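GRELHAM TENANTS' FOOD ALLIANCE QUESTIONS "HEALTHY SHELF" PLEDGE

ENDLEY – The Grelham Tenants' Food Alliance said Sunday it will not sign on to the Healthy Shelf pledge put forward by grocery chain Macedo until the company explains what the pledge would change.

Macedo says it will "rethink" 4000 packaged products across its stores. The Alliance has read the plan twice and found no deadline, no sugar limit and no outside check. Some 700 of the products listed are bottled water, plain rice and dried beans, and it is hard to see what rethinking those need.

"We have heard this before," the Alliance said in a statement. "In Mollatthorpe the same chain promised cheaper produce and gave shoppers a new sign over the same bins."

The Alliance is asking Macedo to publish sugar figures for its 200 best-selling desserts and snacks, with prices by store.

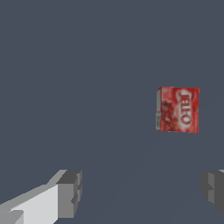
A Jell-O gelatin box. Packaged desserts are covered by the pledge.

Macedo has been asked to reply in writing by the end of July. Its answer will be posted in full at the Alliance's Endley office.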